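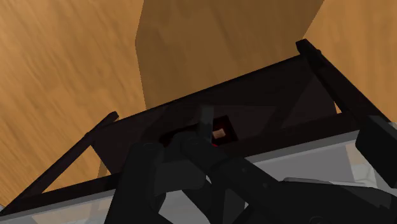
Dark brown furniture on a wood-grain floor.

How to Share Your Blog Posts to Your Social Pages Without Doing It All by Hand

Posted 7/9/18 by Thaís Brandão

If you write a blog, even a small one, you probably know the feeling. You finish a post, you're proud of it, you hit publish, and then you remember that you still have to go and tell people it exists. For a long time I did this part by hand, one site after another, with a cup of coffee going cold next to me (I let a lot of coffee go cold, ask anyone in my house). These days I let a scheduling tool do most of it, and I get asked how often enough that I finally sat down to write it all out.

I use Vemer, so that's what I'll be walking you through. A good friend of mine swears by Grinness and she gets the same results, so if you already have an account there, the steps are close enough that you can follow along. The buttons just have different names.

What you need before you start

You'll want your blog's feed address, the logins for whichever social pages you want to post to, and a quiet half hour. Most blogs put the feed at the main address with the word feed on the end. Try typing that into your browser. If you get a page of plain, messy-looking text, you've found it! Copy the address and paste it somewhere safe for a minute.

Step 1: Make your account and connect your pages

Sign up with an email address you really do check, then open the Connections tab. Pick the first social page you want to add and log in when the little window pops up. It will ask for permission to post for you, and you do have to say yes to that or the rest won't work. If you run a page for your blog as well as a personal profile, look closely at which one is ticked. I once sent a whole week of soup recipes to my personal profile, and my cousins were very kind about it.

Do the same for each page you want. The free plan lets you have 3, and that was plenty for me until this past March, when I added one more and moved up to the paid plan.

Step 2: Add your feed

Go to Sources, click Add New, and paste in your feed address. Give it a name you'll recognize. Mine is called Valau after my blog, because I'm not very creative before lunch. Click Check Feed and wait for your latest post titles to show up in the list. If the list stays blank, look for a stray space at the end of the address. It's nearly always the space.

Step 3: Write your template

The template is the bit of text that goes out with every link. You can leave it as just the title, and plenty of people do, but I think it looks a bit cold. I like to have the title, then the first line or two of the post, then the link. Set the text limit to 200 characters so it doesn't ramble on (I know, I know, look who's talking).

Go easy on the hashtags. One or two that fit your subject will do nicely.

Step 4: Set your timing

You can have posts go out the moment you publish, but I'd put in a delay. Mine is 44 minutes, an odd number I landed on by dragging the slider and letting go. It gives me time to reread the post on my phone and fix the typos I somehow missed the first five times.

If you're posting to more than one page, space them out as well. People who follow you in two places will thank you for not hearing the same thing twice in one minute.

Step 5: Send a test

Publish something short, or use the Send Test button and pick an old post. Then go and look at each page yourself. Check that the link opens, that the title isn't chopped in half, and that any accented letters came through properly. A reader who blogs about the Čierny hiking trails wrote to me that her titles were coming out with question marks in them, and switching the text setting to UTF-8 under Sources cleared it right up.

A few things that may trip you up

If you change the password on one of your social pages, you may need to connect it again. Old posts can also go out a second time if you edit them, so turn off Share Updated Posts unless you want that.

And please do still stop by your pages and answer people! The tool can send out the link for you, but the comments underneath are still yours to read, and they're my favorite part of the whole business. If you get stuck on any of the steps, leave me a note below and tell me which one you're on.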